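Packing again, sort of

Quick one, it's nearly eleven and I still have to find my charger.

So we're off to Torcombe before it gets light and I swore this time I'd pack like a grown-up. Everything out on the white table first, look at it, then decide. That was the plan at lunch. By 4 I had moved one pile to another pile and eaten the road snacks.

Dark clothes are my problem. I own so much black and navy that once it's in a heap I can't tell a shirt from a scarf. Laundry makes it worse, it all comes out of the dryer in one lump and goes on the table in one lump. Then I dig.

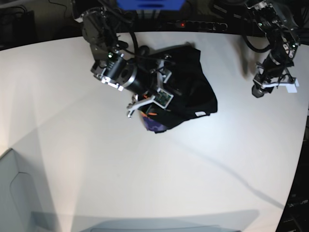 Black thing, tag showing, purple patterned thing under it. Story of my November.

The purple is staying on the list by the way. Patterned stuff goes in first now, new rule, so I can find an edge to grab when I'm half asleep. Black on top of that, folded if I'm feeling good, otherwise rolled. Last year for Crăciun I packed all dark and ended up emptying the whole bag onto my aunt's guest bed looking for one sock. Not again.

Then the bag. I went back and forth forever. The Hultden duffel holds more but it's 944 grams of nothing before you even put a toothbrush in, yes I weighed it on the kitchen scale, and the zipper sticks. The soft black one is 230 lighter and squashes down to fit under a seat. Doesn't stand up on its own though. You set it down and it just gives up, straps everywhere.

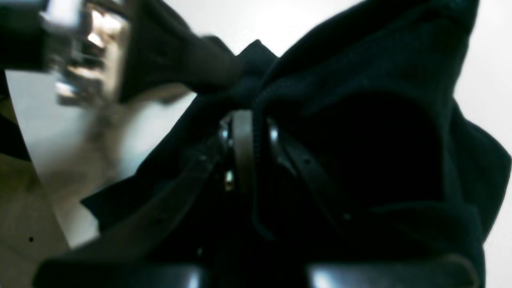
The soft one. Straps and little metal bits, all in a knot of folds.

I do like the straps. Leather, a bit of shine to them, they feel nicer than the rest of the bag deserves. Must remember to tuck them in before it goes under the seat, somebody always gets a foot caught.

What's going in, roughly 5 days' worth:
the purple
black layers, too many
one warm sweater
rain jacket (Torcombe, so yes)
book I won't read
that Fultia soap bar in its tin

Pajamas I alway forget so they're on top of my shoes by the door.

Still a mound of navy to get through. I keep smoothing it and it keeps bunching back up. At some point you just shove it in and call it packed, creases fall out if you hang things in the bathroom with the shower going. Mostly.
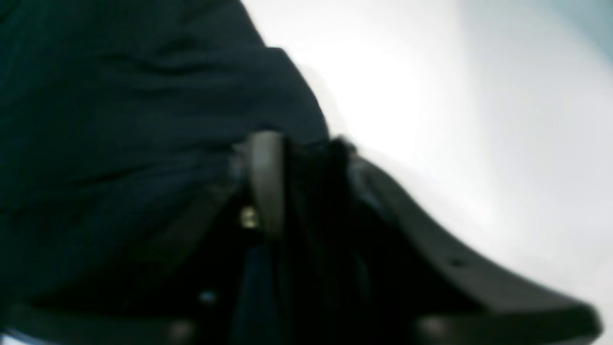 Navy, creased all over. Not ironing it.

Ok charger. Then teh dishes, then bed. Will post from there if the wifi is any better than last time.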